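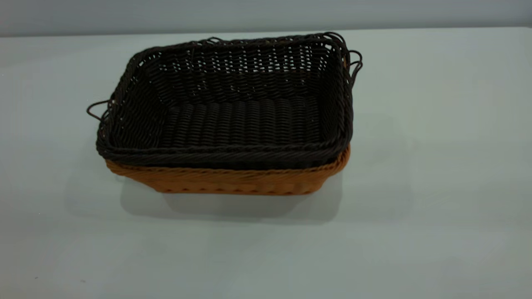
Pongsak Khunthong wrote in to ask why a basket doesn't just fall apart when there isn't a single nail or blob of glue holding it together. What a brilliant question! Get ready, because the answer has been keeping people's shopping off the floor for thousands of years.

It's all about over and under

Basket makers use two sets of strands. The first set stays fairly still and makes the skeleton of the basket. These are called stakes. The second set travels in and out between the stakes, and these are called weavers. (Yes, the person is a weaver too. It gets confusing in a busy workshop.)

Each weaver goes over one stake, under the next, over the one after that, and so on all the way round. On the next row it swaps, so that every "over" becomes an "under". Now each strand is being pushed one way by one neighbour and the other way by the next. They all press on each other, and where they press, they rub. Scientists call that rubbing force friction, and it's the reason your shoes grip the pavement.

One crossing on its own is weak. You could pull it apart with two fingers. But a small basket might have 1000 crossings, and they all hold on together!

Why are there holes?

Some weaves are packed tight and some are left open, with gaps you can see daylight through. Gaps make a basket lighter, and they let air move about inside. That's great for onions, which go mouldy if they get stuffy. It's not so great for rice, which would dribble out all over the kitchen. So makers choose the weave to suit the job – tight for tiny things, open for big ones.

What are baskets made from?

Nearly anything long and bendy. Willow is a favourite in Britain, and it grows so fast that you can cut it every winter and find new rods the next year. Rattan is a climbing palm from hot, rainy forests, with long stems that crawl up other trees. People also use rushes, bamboo, pine needles, strips of oak and even old newspaper. Plenty of modern baskets are woven from plastic strands made to look like rattan, and they don't mind a splash of water one bit.

Dried willow snaps if you bend it, so it has to be soaked first. A thick rod can need days in the tank. The water makes it soft and stretchy, then as it dries it stiffens into its new shape.

Try it yourself: a paper basket mat

You will need two sheets of coloured paper, a ruler, scissors and a glue stick.

Fold one sheet in half. Starting at the fold, cut slits towards the open edges, but stop two centimetres before you get there. Open it out flat – those are your stakes. Cut the other sheet into strips. Those are your weavers.

Thread the first strip over, under, over, under until you reach the other side. Start the second strip with an under. Push each one up snugly against the last, and dab a bit of glue on the ends when you've filled the sheet.

Now try going over two and under two, moving along by one slit each row. You'll get slanting lines marching across your mat, and this pattern is called a twill. Your jeans are woven that way too, so go and have a close look at the knees!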